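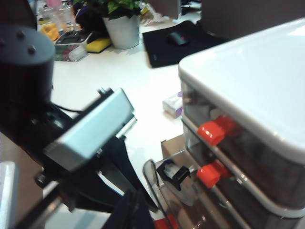 Teaching by Hand: Gallery

The Broltar workshop at Onov studies how an arm may be shown a household task by a person guiding it, either directly by hand or from a remote control station. The present gallery accompanies the drawer exercise of the Wirkik project. Each task is demonstrated 55 times, and every demonstration is kept, including those in which the operator hesitates or begins again. Page last revised March 23, 2021.

Operators complete 3 practice sessions before their demonstrations are added to the collection. They are asked to move at an even pace and to pause briefly before closing the fingers – a habit which makes the records easier to compare.

Small items and drawers with red handles, on a white table. The wrist view is recorded together with the position of each joint, and both are supplied to partners on request.

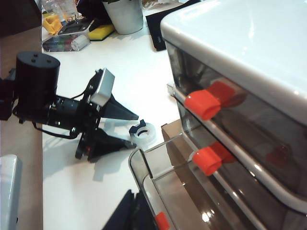

Myklebust wrote to ask whether guiding the arm directly would not give better results than remote control, as the operator can feel when a drawer begins to stick. The workshop accepts the point in part. Direct guidance was used for 38 of the earliest demonstrations, but the operator's hands often covered the item being handled. Remote control has been preferred for tasks with small items, and a comparison of the two methods will be published in October.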